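Pryor Pair – hand-held grippers for recording two-handed work
A set of two grippers, for teams who collect examples for robot learning

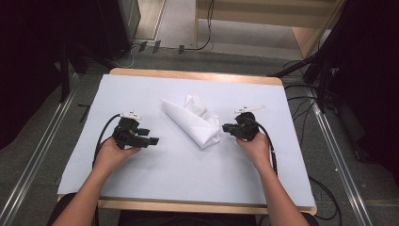
With the Pryor Pair a person does the task with their own arms, and the recording can be used later to train a robot with two arms. You do not need the robot in the room when you record. Many of our customers first tried to collect with a remote-controlled arm and found it slow for soft things such as towels, napkins and clothes. With a gripper in each hand, a new operator can usually start useful recording on the same morning.

What is recorded
Each gripper saves its position, its rotation and how wide the jaws are open. The left and right sides share one clock, so the two streams do not need to be matched by hand afterwards. The camera view from the head of the operator can be added as one more stream.

Cables
Both grippers are wired. We were asked many times for a wireless version, and we tested one, but the signal was lost too often for long sessions. Please lead each cable away from the work area before you begin – a cable lying over the cloth will be in your data also.

Cloth folding
Our own folding set was made with the Pair under the direction of Hakim Nugroho. It has 3,546 recordings, of which 587 are marked as failed and are kept in a separate folder. We advise to keep the failed ones. A plain sheet on the table helps the operator to start from the same surface each time. For white cloth on a pale sheet, check the lighting first, as the edges can be difficult to find for the model.

In the box
2 grippers, left and right
2 cables
1 sync unit
3 sets of spare jaw pads
Printed guide in English

Software
The recorder program is called Getico and is included in the price. It runs on Linux. Files can be exported for Truvent without conversion. For other formats please write to us before ordering, and we will tell you what is possible.

Delivery and support
Orders are sent by Faststead from our workshop. The next batch is ready in April. Questions about calibration are answered by Tipene McPhee, who also repairs the units. If a jaw does not close fully, do not open the housing – send him the serial number and a short recording.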